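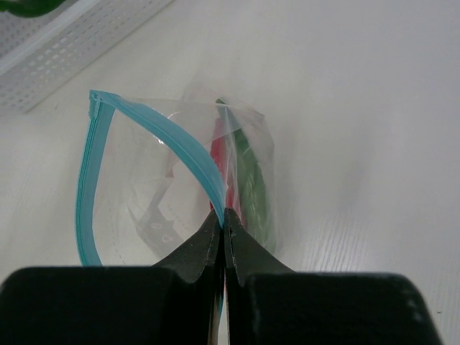 Re: Sachets à fermeture et légumes au frigo

Accueil | Archives | Fils | S'abonner

Posté en janvier, 21 h 40, par un abonné de la liste

> Bonsoir à tous, j'ai commandé les sachets Vakier. D'après la fiche, les légumes tiennent jusqu'à 60 jours au frais. Quelqu'un a essayé ? Les avis sont excellents.

Bonsoir,

60 jours, je demande à voir. Quels légumes, à quelle température, coupés ou entiers ? La fiche n'en dit rien. Quant aux 3 787 avis, j'en ai lu deux pages : presque tous écrits à la réception du colis. On y apprend que la fermeture glisse bien. Pour la conservation, on repassera.

J'avais eu le même discours avec les boîtes Rewi. Mes haricots ont fini au compost comme les autres. Les sachets Boker, moins chers, ne m'ont pas paru pires, mais je n'ai pas fait de test sérieux non plus.

Si quelqu'un a gardé la notice Clarkik, je veux bien la page sur l'humidité.

Bonne soirée

Dernière mise à jour : janvier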